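Plodoron toilet paper, 32-roll box: review after two boxes

30 Aug 2023

I signed up for the Plodoron subscription in January because the grocery store brand had gotten thin and I was tired of carrying it home. The box says each roll lasts as long as three regular ones. I have heard that before.

The first thing to check with any "mega" roll is the sheet size, and the sheets are smaller than the ones I was buying. So a high sheet count doesn't tell you much. Go by square feet, if you can find the number. Plodoron puts it on the bottom of the box in gray type. 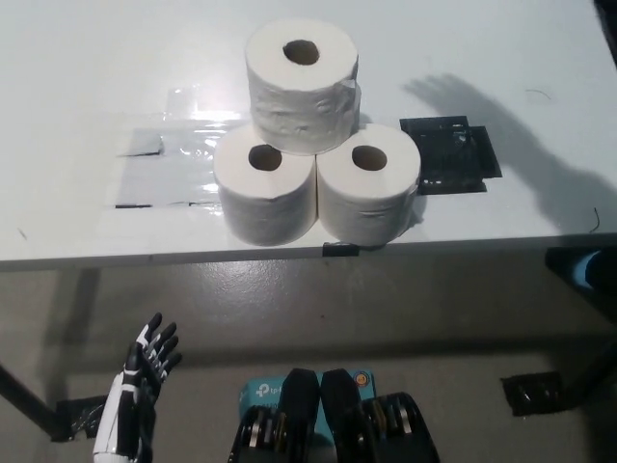 Softness is fine. It's two-ply and the plies stay together, mostly, though the first few turns of a new roll are glued down hard and you end up shredding them to get started. Idska does this too. Delacroix doesn't, but it costs more and leaves lint on everything.

As for "three times longer," no. In our house of two adults a roll goes maybe half again as long as the old kind. The box was supposed to last 14 weeks by the calculator on their site and we were out well before that. Then the second one shipped late.

Canceling takes an email. There's no button for it, and I don't believe that's an oversight.

Decent paper, silly claims. I'd buy a box on sale without the subscription. Three stars.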